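### 4.2 Open day at the Clarkent site

The open day was held in October and was run by Elin Vaughan. Visitors watched an operator handle small garments on a table with a pair of handheld grippers, then tried the same task themselves if they wished. Each attempt was logged under the visitor's badge number, and 601 attempts were kept for analysis (Figure 3).

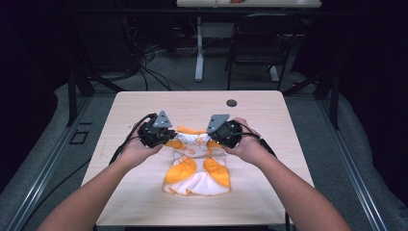
Figure 3. Handling a small white and orange garment with two handheld grippers.

Most visitors asked about speed first. We had expected questions about safety, and the printed sheet dealt mainly with that — it was rewritten before the second session. Operators were told to work at their normal pace and to stop talking while both grippers were closed on the fabric.

Attempts were marked by Eirlys Ifans, who did not attend the demonstration. An attempt was left out if the visitor had asked for help part-way through. The same rule was used for the laboratory sessions in Section 4.1, so the two sets can be compared directly.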